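I finally made it to the open day at Druridstead, after missing the one in November, and I'm so glad I did! It's an old schoolhouse where the robotics club meets, and on March 4, 2018 they had every room going at once (plus cake in the hallway, which I visited twice).

Gráinne Mulligan runs the student projects and took a bunch of us around. The one I liked best is called Mokness, and it's all about household chores. The students want an arm to learn tidying up by copying people, so first somebody has to do the chores with a gripper in hand while it records. They're up to 524 recordings, and the ones around the trash bin are the hardest, Gráinne told us, what with all that crinkly plastic.

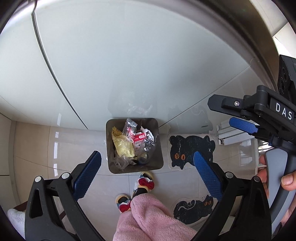 Mokness at work: blue finger pads, a full bin and two cats on the mat.

I got a turn too, and wow, it's tougher than it looks. You squeeze the handle and the pads come together, fine, but your wrist wants to do all the stuff it normally does and the thing just won't bend that way. I was going for a plastic bottle and chased it all over the place. A girl who can't have been older than ten went after me and made me look pretty silly.

Brendan Cronin, who looks after the recordings, said shiny stuff is a real headache for the software, and clear plastic is even worse. I'd never thought about that, but I guess if you're a computer a reflection looks a lot like another bag of trash!

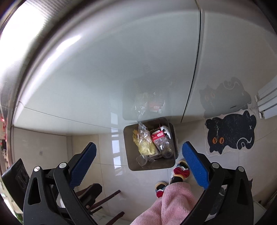
Fingers wide open over the bin, with the litter mirrored in the white panel behind it.

Upstairs was the Jetix team with their line-following cars, 29 of them on one long table, and my nephew had to be dragged away. We skipped the Ó Gríofa Cup practice run because the line went down the stairs. Parking is behind the church, by the way, and it fills up early.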